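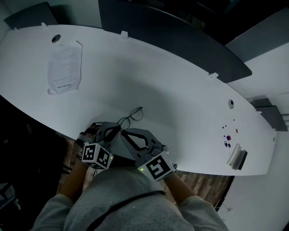

Two grippers and a pair of folded glasses on an office table.

I lose my glasses 5 times a day, and for as long as I can remember I have been promised a machine that would bring them back to me. The machine has been a few years off since I was in grade school. I am now old enough to need the glasses to read the latest promise.

The newest one came from Koltholm, a company that would like to tidy your desk. Its brochure arrived in August and says the Hollel, its household model, will be ready "for everyday life" soon. Everyday life, in the brochure, is a bare kitchen with one lemon in it. I could manage that kitchen myself.

My own test would be glasses on a table, with the usual litter nearby. Folded glasses are a mean little object. The lenses are clear, so a camera tends to look straight through them. The temples are thin and springy, and a squeeze that would be fine for a coffee mug will cost you a trip to the optician. Crumpled paper is worse. It has no proper shape, and somebody has to decide whether it is trash or the only copy of the lease.

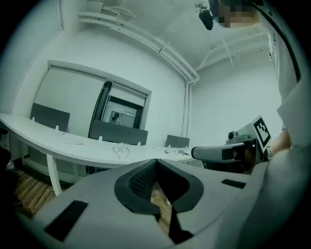
Can a robot clear an ordinary desk yet?
Some can clear a desk they have practiced on, slowly and with a person close by, but an unfamiliar desk full of small stuff still defeats most of them.

I don't say this to be sour. At the Truvcombe trade show I watched a robot arm put 11 spoons in a drawer, and I clapped along with everybody else. Then someone laid a spoon the wrong way up and the arm thought it over for so long that the crowd drifted off to look at lawn mowers.

Factories have it easier. The Kariuki plant outside my town has had arms stacking boxes for years, and they are very good, mainly for the reason that the boxes are all the same box. A household has never once produced the same mess twice. Mine has two people in it and I would put the number of loose objects at 487, most of them pushpins and dead pens.

So yes, I think the chore robot is coming, and I will probably buy one, and it will probably spend its first month asking me about the pens. Until then I'll go on patting the tabletop every morning – gently, on account of the pushpins.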